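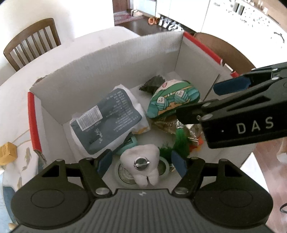 Kheri Obura writes that his first hour with the two grippers was slow, and that by the second hour he forgot he was holding them. "My hands learned before I did. The difficult part is to not hurry when the things are lying on top of each other."

Kheri joined us in June. We are now looking for more people like him.

Call for participants: hand demonstrations for household tasks

Sukon is preparing a set of demonstrations for the Plinia project. You hold one gripper in each hand and do a common task at a table, such as taking small mixed items out of an open box and putting them back. The grippers record your movement, and the robot is later trained from it. You do not need to know programming.

What we ask from you

You are 18 or older and can use both hands without pain.
You can sit or stand at a table for sessions of two hours, with a pause in the middle.
You can follow written instructions in English. Perfect English is not required, ours is also not perfect.
You are patient with soft and crinkled things, for example plush toys and snack wrappers. They are harder to grip than they look.

What we offer

Payment for every session, also for the training session.
12 places in the Mabula group (mornings) and 17 places in the Durnero group (from 4 p.m.).
Tea, and travel costs by bus or train.

The present collection has 1,770 accepted demonstrations. A demonstration with a dropped item can still be accepted, if you pick the item up again calmly and continue.

How to apply

Please write a short message to Beatrice Okoth at Sukon. Tell us which group you prefer, whether you are left-handed, and from which week you are free. A CV is not necessary. Beatrice answers every message, usually in three working days, and will send you the consent form to read before you decide.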